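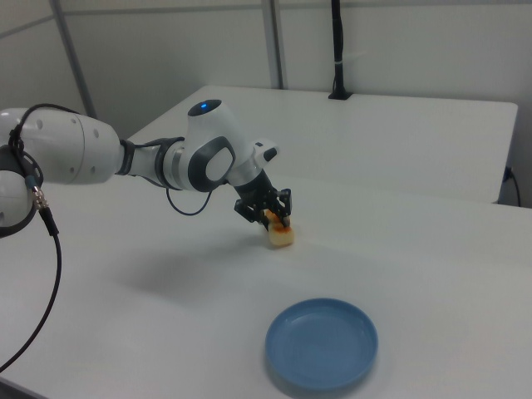 Tiltley Twinning: your questions answered

I've been looking after our side of the link with Pleletti for a while now, and the same questions land in my inbox every time a visit comes up. So I've put my replies in one place (please do still write if yours isn't covered!).

What is the twinning, in plain terms?

It's a signed friendship agreement between two towns. Tiltley and Pleletti promise to visit each other, swap ideas and help where they can. It isn't a treaty and it can't overrule anything either council decides. I do get asked that one, usually by someone quite cross.

When is the next delegation coming?

They arrive on Friday, September 29, 2023, in the late afternoon, and we have 14 guests this time. The welcome is in the town hall and you don't need a ticket. Talks between the two councils take up most of Saturday, and those are closed, but the signing at the end is open to everyone.

Who is leading their group?

Duarte Seixas, their deputy mayor. He led the last visit too, so plenty of you will have met him. His brother Aníbal Seixas is coming as interpreter, and if you've ever sat through a speech in two languages you'll know how much we owe him. They're easy to mix up on the phone, I've done it twice.

What will they be talking about?

Mostly the student exchange and the river. Both towns flooded last winter and both are arguing about who pays for the banks, so there's a lot to compare. Nindeo, the small town upstream of Pleletti, has asked to join as an observer. I'm all for it, though a couple of our councillors want to see the wording first.

Can I host someone?

Yes please! We need five more households. It's a bed, breakfast and a lift to the town hall in the morning, and that really is all. Tell me about pets and stairs when you write. English is fine, most of our guests speak more of it than they let on.

How big is the student exchange?

It's grown a lot. We've had 326 pupils through it altogether, going both ways. Next group travels in March and the forms are at the school office, or I can post you one.

Does this come out of my council tax?

A bit does. The council pays for the hall and the Saturday lunch. Guests cover their own travel, and the Friday supper is paid for by the friends' association, which has almost 310 members (room for you as well).

Why does the paperwork mention Gruber?

That's the Gruber Room, upstairs at the town hall, where the agreement is kept. Ask at the desk and they'll let you in to read it. The lift only goes to the first floor, so there's one short flight after that. If stairs are a problem, the desk has a copy you can look at down there.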